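Shop Notes: Wall Panels, Corner Posts and Glove Counts

The May stock order is closed and the shelving in the Vovska room has been relabeled. Members who draw from the consumables cabinet should use the new bin numbers from Friday. The old numbers will stay on the inside of the door until the next inventory.

Faux-brick panels. The pale gray textured panels are now stocked under Verent part 3145. They replace the flat white sheet that was kept on the same rack. The face has a shallow relief, so a standard suction lifter will not hold on it; carry panels by the edges, two people to a full sheet. Cut from the face side with a fine-tooth blade and mask the line first. Where two panels meet on the same wall, start the second one half a brick over so that the courses stay staggered. Panels fitted without this offset show a vertical joint that no filler will hide.

Corner posts. Inside corners get an aluminum post in the seam. Rafail Vrettos tested butted corners without a post on the sample board and found that the mortar lines rarely meet at the same height, even when both sheets come from one carton. The post covers the mismatch and protects the cut edge. Posts are supplied in 1000 mm lengths under part 2498. Deburr both ends before fitting. Do not glue the post to both panels; fix it to one side and let the other float, or the panel cannot be taken out for cleaning.

Floor panels. The reddish-brown wood floor panels are to be wiped with a barely damp cloth and dried at once. The Dogbe cleaner on the lower shelf is for the metalwork only. It leaves a dull patch on the wood finish, and one panel has already been turned over for that reason. Spare panels lie flat on the bottom rack. Please do not stand them on end.

Gloves. The white work gloves with the yellow cuff come in bags of 5 pairs. Emese Bakos has asked that they be returned to the bin as pairs, laid flat, cuffs to the front. A glove that is dropped in crumpled takes up twice the space and gets overlooked when the bin is checked. Single gloves go in the tray marked "odd" and are matched on Friday afternoon. Worn gloves go in the rag sack, not back in the bin. The Nalteo coated gloves are a separate item and have their own shelf.
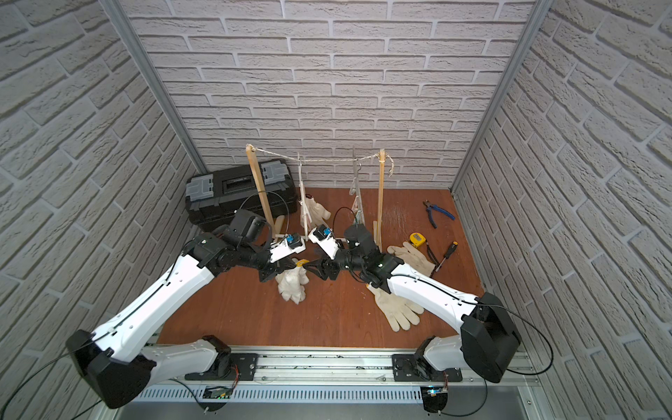
Gray faux-brick panels with aluminum corner posts; white work glove with yellow cuff on the floor panel.

Offcuts of the brick panel longer than a forearm can go back on the rack, face to face with a sheet of paper between them. Shorter pieces go in the scrap crate by the saw. Requests for the next order should be written on the sheet by the cabinet, with the part number and the quantity. Entries without a part number will be held over to the following order.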